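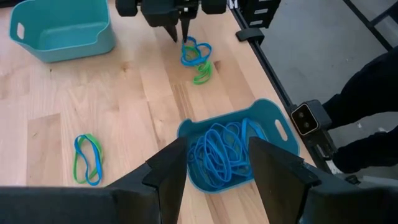
Jivholm is a contract testing laboratory for natural and synthetic rubber goods. Most of our work concerns small molded and extruded parts: bands, seals, grommets, tubing, and bottle closures. Customers send us finished goods or cut samples, and we report tensile strength, elongation at break, tension set, and resistance to heat aging. Consumer items make up a large share of the intake, down to ordinary colored rubber bands such as the blue and lime-green ones on the wooden tabletop. Pigment matters in these products. Two colors made from the same base compound can cure at different rates, and we therefore treat each color as a separate lot.

## Background

The laboratory was set up as the quality department of Ostasia, a maker of household rubber goods, and became a separate company when Ostasia closed its molding plant. We kept the test equipment, the sample archive, and the written procedures. The archive holds 2811 reference lots, stored in the dark in sealed bags. Retained samples are pulled every January and retested for hardness.

## Services

- Tensile and elongation testing on dumbbell, ring, and whole-part samples
- Accelerated aging in circulating-air ovens, normally at 70 °C
- Ozone exposure under fixed strain
- Hardness, density, and swelling in oil or water
- Failure review of returned parts

We do not certify products for medical or food contact use. Requests of that kind are passed to Stamatopoulos, with the customer's written consent.

## Sample handling

Samples rest at room conditions before testing. Bands that arrive linked or knotted are separated by hand and laid flat, and any band with a visible nick is logged and set aside. Parts that have been stretched in shipping are given a longer rest. Unused material is kept for 30 days after the report is issued, then discarded or returned at the customer's expense.

## Reports

Each report lists the method, sample condition, individual readings, and median. We do not round readings before calculating the median. Raw force curves are supplied on request as plain text files. Reports issued under the older Bulska numbering system remain valid, and copies can be ordered by quoting the original lot number.

Page last revised 2022-11-14.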